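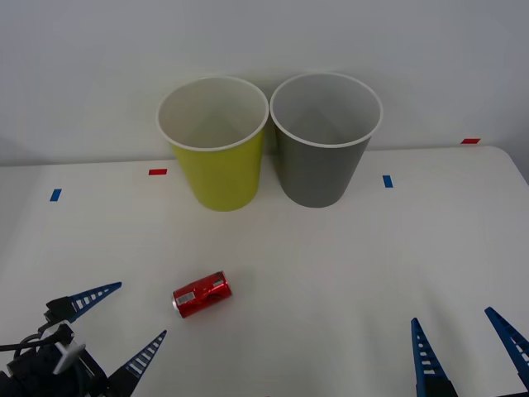

My seedlings used to die in November, every single year, and I blamed the window. I live on the north side of a building, I get maybe two good hours of light, and I like to have basil and lettuce going when everything outside has quit. What finally got me past it was giving up on the fancy trays and starting everything in paper cups. Plain ones, any color, like the yellow-green one and the gray one up top, wide at the rim and narrower toward the base. That taper matters more than you'd think, and I'll get to it when we talk about transplanting.

What you need

Paper cups, seed-starting mix, a darning needle or a skewer, a baking pan with a lip, seeds, and a pencil. I buy my mix from Furberg, a little garden shop near me, but any fine, light mix will do. Please don't dig up dirt from the yard. I did that once and got a lovely crop of gnats.

Poke the holes first

Turn the cup upside down and push the needle through the bottom four or five times. Do it while the cup is empty! I've tried doing it after filling and you just end up with a bent cup and mix all over your lap.

Write the name of the plant on the side in pencil, low down. Marker bleeds once the paper gets damp, and by week three you're guessing.

Wet the mix before it goes in

Dump the mix in a bowl, add warm water a little at a time, and stir it with your hand until it feels like a wrung-out sponge. Dry mix floats when you water it and takes your seeds along for the ride. Fill each cup to just under the rim and tap it on the counter a couple of times. Don't press down.

Sow

Two seeds per cup for basil, three for lettuce. Lettuce seeds barely want covering, so I sprinkle a pinch of mix over them and leave it there. Basil goes a bit deeper, but only a bit. My neighbor Brisa Serrano covers hers with plastic wrap until they sprout, and hers do come up faster than mine — I just always forget to take it off and grow mold.

Water from below

Set the cups in the baking pan, pour in a little water, and come back in 40 minutes. Tip out whatever they haven't taken up. The cups will go a little soft at the bottom after a few weeks, and that's fine as long as you pick them up from underneath and not by the rim.

Light

I run a cheap clamp lamp 16 hours a day on a timer, a few inches above the leaves. If the stems get long and floppy, lower the lamp. If the leaves curl or look bleached, raise it.

Moving them on

Once the second set of real leaves shows up, put your fingers on either side of the stem, flip the cup, and squeeze gently. Because of the taper the whole plug slides out in one piece (a straight-sided yogurt tub will fight you). If it sticks, tear the cup down the side and peel it away. Bury basil up to its first leaves, but keep lettuce at the same level it was growing before, or the crown will rot.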